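Ferkivura cell, garment set: notebook, May

Started on the grippers at Beathag's request. The right one had been closing late. Took the fingertips off both hands, cleaned the joints with a dry brush and refitted. Screws on the right hand were slack on the inner finger, so all of them got a drop of threadlock. Left alone for 30 minutes before power up.

Moved on to the room. The garment rack is the twisted-post one again, with the grey top at the front of the rail and the camel coat behind. The pile of clothing stays on the sofa. Cables are still the weak point: the power strip sits on the open floor in front of the desk and there are black and white leads all over the boards, a few of them going towards the rack. The base has to turn through that. Shoe covers for anyone at the desk.

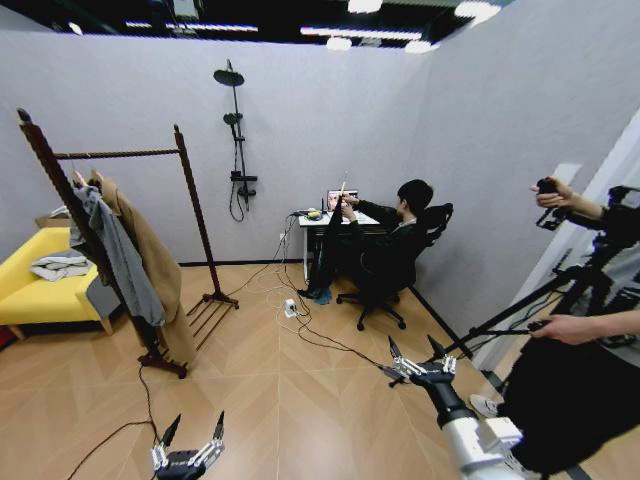 Checks after refit

Ran open and close on each hand, 60 cycles, no load. Left fine. Right fine up to cycle 34, then one slow close, then fine to the end. Logged it under Moffat. Could be the finger joint or the driver, can't tell yet.

Grip limit left at 90 on both.

To do: order flat cable cover from Grultico, long enough for strip to wall. Ask Beathag Carnegie if Stutura still have a spare right-hand driver. Repeat the cycle test with the coat.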